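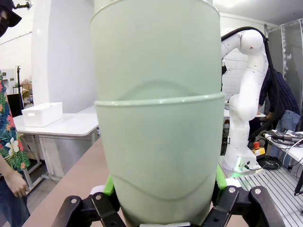 Equipment Planning Officer, Robotic Handling (fixed term)

Flunano is hiring one person to plan, cost and buy the equipment for our cup and container handling cells. The position sits in the Ustum program and reports to Kartini Raju, Program Manager. The contract runs to the end of November, with a possible extension if the second stage of the program is funded.

Background

The Ustum program tests two-finger grippers on light plastic ware: picking, holding, nesting and separating cups. The work is done on arms mounted to slotted aluminium tables, with cameras at the wrist. The present cells were bought one part at a time, and the records show it. Finger pads, cables and mounting hardware sit under four different cost codes. We need a single equipment plan before the next purchasing round opens.

What you will do

Build and maintain an equipment register for all cells, including arms, grippers, finger pads, cameras, tables, emergency stops and cabling.

Prepare a replacement schedule for wear parts. The current allowance for finger pads and fasteners is $1,475 per cell, and it has not been reviewed since the program started.

Write specifications and request quotes. Any purchase over $1,000 needs written quotes and a short comparison note.

Compare leasing against outright purchase for the next group of arms, with freight, spares, training and service visits shown as separate lines.

Work with Harsh Tripathi (Cell Engineering) on floor layout, power and network needs, so that costs for these are in the plan before an order is placed.

Check lead times monthly and report any slippage to the program manager.

The role is mostly desk work, but you will spend part of each week beside the cells. You do not need to program a robot. You do need to be able to read a payload table, a mounting drawing and a supplier's warranty terms, and to notice when they disagree.

Required

Experience buying or budgeting for technical equipment in a lab, workshop or factory.

Good spreadsheet skills, including version control of shared files.

Clear written English. Comparison notes are read by finance staff as well as engineers.

Useful but not required

Knowledge of end-of-arm tooling or machine safety parts.

Experience with Segura, our purchasing system. Training is provided.

A trade certificate or diploma in mechatronics, electrical or mechanical work.

Conditions

Full time, on site at the Curnach building. Remote work is available one day a week after the first month. Enclosed shoes are required on the test floor, and all new staff complete the cell safety induction before working near an arm. Relocation costs are not covered.

How to apply

Send a resumé and a cover letter of no more than two pages to Izzati Sinaga, Recruitment, quoting reference UST-84. In the letter, describe one equipment budget you prepared - what was in it, what you left out, and how the final cost compared. Applications without this will not be assessed.

Applications close 1 Jul 2025. Shortlisted applicants will be given a 15 minute costing task at interview, using a parts list we supply. Questions about the duties can be sent to Kamarul Sitompul in the program office.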